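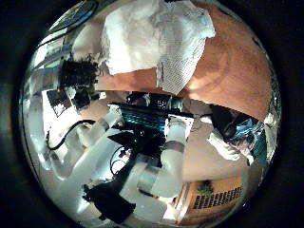
Zunley Tenants' Repair Fund - spring progress report to the Nandix Trust

2021-05-09

Where we are

Hello again! You asked for a page or two on how the money is being spent, and I'm happy to say there's plenty to tell. The short version is that the drafty window work is nearly finished in the Warrier Street buildings, the loan shelf is open, and the Landix building is behind where I wanted it to be. I'll go through each one.

The windows

When we applied last November, the plan was to seal the windows in 58 apartments before the next cold season. We've finished the two older Warrier Street buildings, and the third is under way. The work itself is simple stuff - scrape out the old putty, put in new, add a strip of weather seal along the sash, and fix the locks that don't pull tight. What slows us down is getting in. People work odd shifts, they have babies asleep, they forget we're coming (so do I, sometimes). We've moved to evening visits and that has gone much better.

I was wrong about the putty, by the way. I'd budgeted for the cheap tubs and they were awful to work with in the cold, so we switched to the better kind in February. You'll see that in the materials line. It cost us $700 more than planned and I took it out of the printing money, as we agreed by email.

Tenants tell me their front rooms are warmer. I'd love to hand you a nice chart of heating bills, but most of the buildings have one shared boiler and the landlord gets the bill, so I don't have numbers I'd trust. We're asking people to fill in a short card before and after the work instead. The cards are coming back slowly, and a few have shopping lists on them, but I'll type up what I have for the final report.

The loan shelf

This one has been a real pleasure. It's a set of shelves in the laundry room at Warrier Street where anybody in the program can borrow a drill, a caulk gun, a stepladder, a drain snake and so on for up to 4 days. Over 30 households have borrowed something so far, and the drain snake is out nearly all the time. We bought a second one. I should probably have bought two to begin with!

Only one thing has gone missing, a tape measure, and I'm not going to chase anybody over a tape measure. The sign-out sheet works fine on paper. I know your last letter suggested an online booking page, and I did look into it, but a good number of our borrowers don't have a printer or a computer at home and they all know where the laundry room is. If you feel strongly about it, call me and we can talk.

The Landix building

So, the part that isn't going well. The Landix building changed owners over the winter, and the new management company wants its own insurance paperwork before we touch a single window. Fair enough, but it took them seven weeks to send the form, and then it was the wrong form. I sent the right one back in April and haven't heard a thing. I've left messages.

In the meantime we held two evening workshops in the Landix lobby, which the company was fine with, on bleeding a radiator and stopping a running toilet. Both were friendly, noisy evenings, and several people asked for one on patching plaster. I'd like to add that in June if you're all right with us using the leftover snack and supplies money.

Money

The full sheet is attached. Apart from the putty, the only line that's really off is transportation, where we're under. We've been storing materials in the Warrier Street basement and carrying them up by hand, so the van has hardly been used. I'd like to move what's left there into weather seal for the third building - let me know if you need a separate letter for that.

What's next

We'll finish the third Warrier Street building first, and then go straight to Landix if the paperwork comes through. If it hasn't come by the end of June, I'd like to offer those slots to the row houses behind the Zunley bus stop, where we already have a waiting list. I'd need your okay in writing before I promise anyone anything, so a quick reply on that would be a big help.

Thanks for your patience with the late receipts. The missing two are in the envelope with the sheet.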